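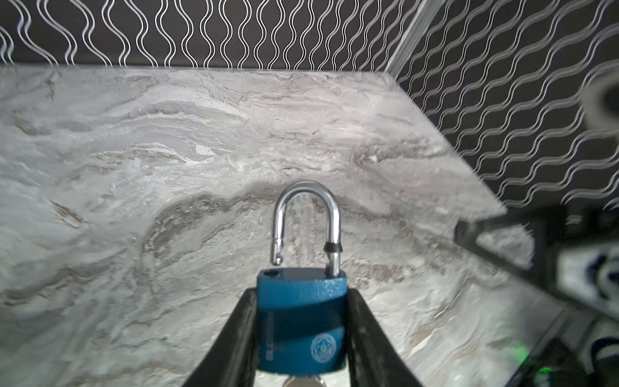

Torvik Two-Arm Teaching Bench, with Lock and Key Task Kit

1/9/21
By the Cirnov catalog desk

A padlock takes a person two hands and no thought. Try opening one through a pair of remote grippers and you'll find out how much thought you've been skipping since grade school. The Torvik bench is built for that kind of humbling.

You get two arms on a shared front rail, an aluminum enclosure, and a pair of hand-held leader arms for the operator. Move a leader and the arm on the bench follows. Everything you do is recorded at 50 samples a second, including the part where you drop the key and say something.

The walls come in a black panel with white wavy lines, the floor in a gray marble pattern. We're told it looks like a hotel lobby with a disco problem. Plain panels can be ordered, and almost never are.

Mesh baskets hook onto the frame for the small stuff you want within reach and out of the arms' way. Order more than you think you need. Small stuff breeds.
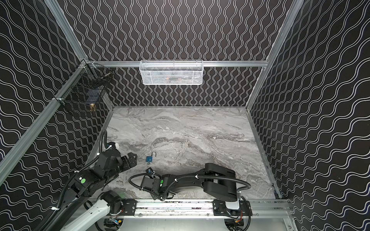 One lab in Flusancombe told us the bench taught their operators more than it taught the arms, at least until March. We've decided to take that as praise. Their first sessions were mostly spent learning to approach a lock from the side, slowly, without bulldozing it into the wall.

Our own advice is to pick a job for each hand and stick to it. Left holds the lock, right handles the key. If you swap halfway through a session, you'll get a recording of two arms being very polite to each other in a doorway. Keep the grip on the body of the lock and leave the shackle clear.

Keys are the hard part. A key lying flat gives a gripper almost nothing to pinch, so the task kit includes key rings and clips to fatten them up. You can leave these off once your operators get cocky. 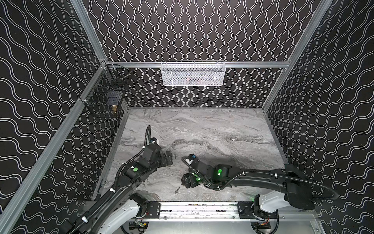
Surely the software could just work out the key by itself, a buyer asked us this winter. It could not. Flirko, the recording package that ships with the bench, saves the camera views and the joint positions together and lets you trim the bad runs. It has no opinions about keys. What you train on the recordings is your business, and we'd suggest 40 clean runs of one lock before you get ambitious.

Wrist cameras are included for both arms. Use them. From the overhead view every grasp looks fine – from the wrist you can see how little of the lock you've got hold of.

Bench with arms, leaders and cameras: $1,640 a month on lease. Without the leaders: $1,057, for people who already own a set or enjoy typing joint angles.

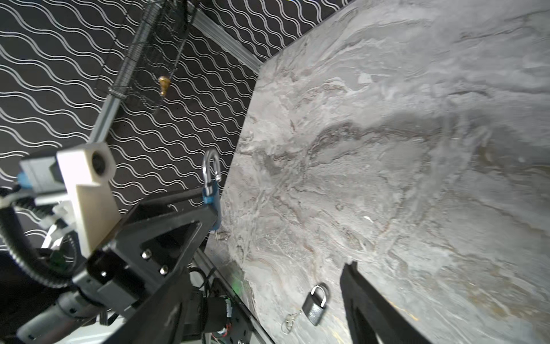 Reader comments

benchmonkey2: Do the leaders have any force feedback? Ours don't seem to, and I squeeze everything like it owes me money.

Cirnov catalog desk: No feedback on this model. You set a grip limit in Flirko under Arms. Set it low.

plainpanels: I'm the one who ordered plain panels. No regrets.

tworightthumbs: Second padlock in the kit is a good idea. My people had memorized the first one. Can we get extra keys without buying the whole kit again? We have lost, let's say, several.

Cirnov catalog desk: Yes, sold by the bag. Try the rail channels first.

We use cookies to remember your basket (the shopping kind) and to see which pages get read. Accept / Manage settings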